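A warmer winter in a cold house

So, February. The month when I put on a second pair of socks to go to the bathroom and start looking at flats in new buildings I don't even like. I promised after last year's moaning that I'd write down what we tried in the house, what helped and what was money down the drain, and a few of you have been nudging me in the comments, so I've made a pot of tea and I'm getting on with it.

For anyone new, we live at the top end of Brokthorpe in a stone end-terrace with a slate roof, a cellar we don't talk about, and walls thick enough to sit in. People come round in July and say ooh, isn't it lovely and cool. It is! It's lovely and cool in January as well. The walls take all of October to lose their summer warmth and then hang on to the cold until past Easter, and you can't hurry them.

When we moved in, the windows had been done in 2000 (there's a little date stamped between the panes, which I find oddly sweet) and the survey called them "serviceable". They are serviceable in the sense that they're still in the wall. The one on the landing whistles when the wind's from the east. I've got quite fond of the note, but I'd rather not pay for it.

Last February we used 1333 kilowatt hours of gas and I was still cold. That was the number that did it. I wrote it on the back of an envelope and stuck it to the fridge, and all through the summer, when any sensible person was eating ice cream, I was reading about draughts.

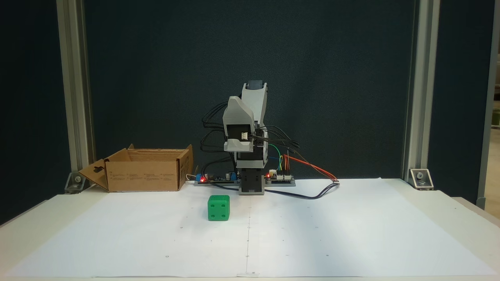 The first thing I did was walk round with a stick of incense on a windy evening. Everybody tells you to do it and I'd always thought it was a bit daft, but it really works, the smoke goes sideways wherever there's a gap. I'd expected the windows to be the worst and they weren't anywhere near. It was the floorboards in the front room, the letterbox, the loft hatch, and a hole behind the washing machine where a pipe used to go through and somebody had stuffed it with a carrier bag. A carrier bag! For all I know it had been there longer than the windows.

I did the floorboards first, on my hands and knees, with that squashy grey strip you push down into the gaps with a roller. It took three evenings and a lot of the radio. My knees have not forgiven me. You can't see it at all once it's in, and the rug has stopped lifting at the corner when the front door opens, so I count that as a triumph. Do buy more than you think you need. I ran out with two boards to go and had to wait for a delivery, and those two boards were suddenly the only thing I could feel in the entire house.

The letterbox got a brush on the inside and a flap on top of that. Our post now arrives slightly mangled, but it's mostly leaflets anyway.

Then the loft hatch, which was just a bit of painted board sitting on a ledge. I glued insulation to the top and ran foam tape round the ledge, and put on two catches so it pulls down tight. Took less than an hour, cost next to nothing, and if you only do one thing out of this whole post I'd make it that one. The landing is a different place. I used to run across it.

The curtain saga

Right, curtains. I'd been told over and over that proper lined curtains make a huge difference, and I'd nodded and carried on with the thin ones that came with the house, which were the colour of weak squash and let in the light, the cold and the neighbours' security lamp.

There's a shop called Lellier, out past the garden centre, that sells ends of rolls and other people's cancelled orders. I love it in there. It smells of new cloth and radiators, and you can get lost between the racks for an entire afternoon. I went in for lining and came out with a pair of enormous mustard wool curtains that had been made for somebody's bay window and never collected. £45 for the pair, interlined, hand-stitched along the top. I nearly ran to the till in case they'd made a mistake.

Of course they didn't fit. They were a good hand's width too long and far too wide, and so heavy that the old pole bowed in the middle like a washing line and then came out of the wall at ten at night with a noise I can only compare to a wardrobe falling downstairs. Plaster everywhere. I sat on the stairs and ate biscuits.

The new pole is a great thick thing with three brackets, screwed into something that isn't crumbs, and I took up the hems by hand over a fortnight of telly. My stitches are terrible if you get close. From the sofa they look wonderful. When you draw them the room goes quiet, it's like somebody's put a lid on it, and if you slip your hand behind them at night you can feel a slab of cold air just sitting there against the glass, not getting in. I keep making visitors do it.

One warning – if your radiator is under the window, don't let the curtains hang over the front of it. I did that for a week before I noticed I was heating the window beautifully and nothing else. They now get tucked behind, on to the sill, and it looks a bit messy and I don't care.

I've also hung one across the inside of the front door on a rail that lifts when the door opens. The rail is clever and slightly annoying. It squeaks. I've tried candle wax and it still squeaks, just more smoothly.
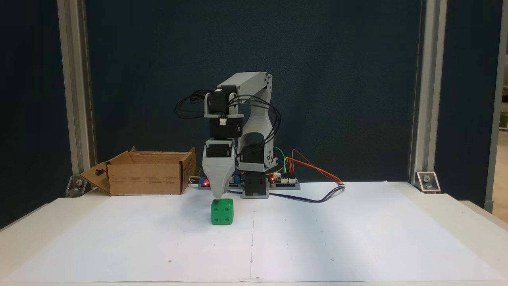 The stove, and why I stopped being smug about it

We've got a small wood stove, a Sjögren, that was here when we came. It's a squat black thing with a door handle like a spring and it is by a long way the nicest object in the house. The first winter I thought it was going to solve everything. I had visions of soup on it, cats in front of it (we haven't got a cat), the lot.

What it does is make the front room tropical and the kitchen feel worse by comparison. You sit there in a T-shirt until you need the loo, and then it's an expedition. I tried leaving doors open to let the heat wander through and all it did was pull cold air along the floor from the back of the house, straight over my feet. With the boards sealed it's much better, and these days I light it late, at five or six, and let it go down by bedtime, and we don't try to heat the world with it.

The wood matters more than I'd understood. I used to buy nets from the garage and they'd hiss at me. I now get a load in the spring and stack it along the side wall with a bit of tin on top, and by winter it lights with a couple of sticks and half a page of newspaper. I've become a person who has opinions about kindling. I'm sorry.

Things that were a waste of money

The plastic film you stretch over windows with a hairdryer. I know people swear by it. I got it on without a wrinkle, very proud, and it lasted until I leaned over to open the window for a burnt-toast emergency and put my elbow through it.

Those foil panels for behind radiators. Maybe they do something. I couldn't tell you what.

A Vadis heated throw, which I'd wanted for ages and paid £33 for in a sale. It's lovely for the first ten minutes and then I'm too hot, and then I turn it down and I'm cold, and the controller is on the side where I keep my tea. A hot water bottle does the same job and doesn't blink at me in the dark. I've lent it to my sister and I don't think I'm getting it back, which suits us both.

Thick slippers, on the other hand, are not a waste of money, ever. Get the ones with a proper sole so you can go out to the bins.

What's left to do

The back bedroom still has a damp patch in the corner that comes and goes, and I've a feeling it's the gutter, so somebody needs to go up a ladder and it isn't going to be me. The kitchen floor is tiles straight on to earth, as far as anyone can tell, and doing that properly means taking it all up, and I'm not ready to have that conversation before the summer. In the meantime there's a very ugly rubber-backed mat in front of the sink and I love it like a friend.

The landing window still whistles. I bought the seal for it months ago and it's in the drawer with the batteries. If anybody has stopped a rail squeaking on a door curtain, please leave a comment, I've run out of candles.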